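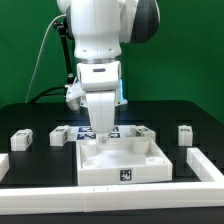

Photo: Clirnel workshop / Grevora kits

Tray and block kit: your questions

What do I get for my money?
A white square tray with a post or boss at each corner, a set of white blocks, and a sheet of printed markers. The tin is extra. So is the patience.

Do I have to use the markers?
They are how a block says which block it is. Without them you own some very plain blocks. 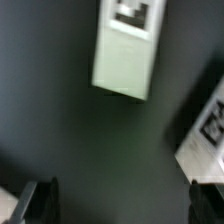
How should I stick them on?
Square to the edges, one go, no peeling back. We have peeled back, and the result looked like a stamp from a country that no longer exists. Leave a white border around the pattern, as on the upper block lying on the grey tabletop, and put it on a flat face. Then press for 3 seconds and walk away.

Which table is best?
Something dark and matt. Pruvost sells a gloss one, which is lovely if you enjoy looking at your own ceiling.
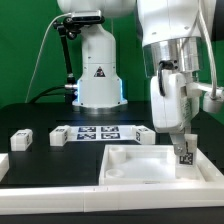 Can I wash the tray?
Yes, by hand, in lukewarm water. The dishwasher at Ulby has had 2 of ours and we are not sending any more.

How many sets can I order?
Up to 200 at a time. Someone once asked for 2,000 – we are still thinking about it.

I've lost a block. Can I buy just one?
From June, yes. Look under the sofa first.

Page last changed October 5, 2018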